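4.2 Coleta de demonstrações por teleoperação

A tarefa do armário foi demonstrada por controle remoto no simulador Plandance, com dois operadores alternando a cada 40 episódios. Os comandos passam pelo módulo Pidell, que converte a pose das mãos em alvos para cada braço – a abertura das garras é um canal separado.

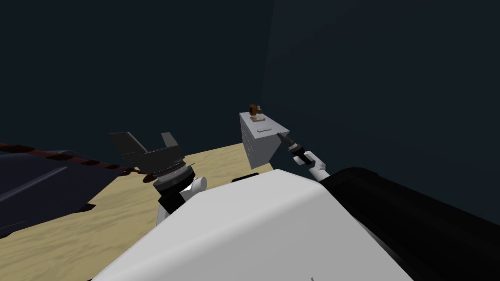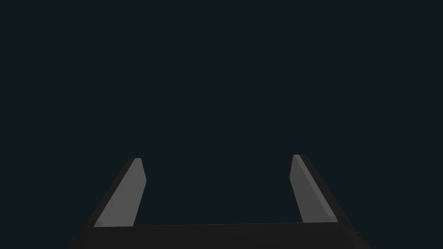
Figura 7 – Ambiente simulado: vista geral com o armário (primeira) e garra aberta, sem objeto entre os dedos (segunda).

Foram mantidos 185 episódios, limitados a 2000 passos cada. Trechos parados no início foram cortados antes do treino da política Mosus. O filtro Fülöp reduziu o tremor dos comandos, mas introduziu atraso perceptível no fechamento da garra.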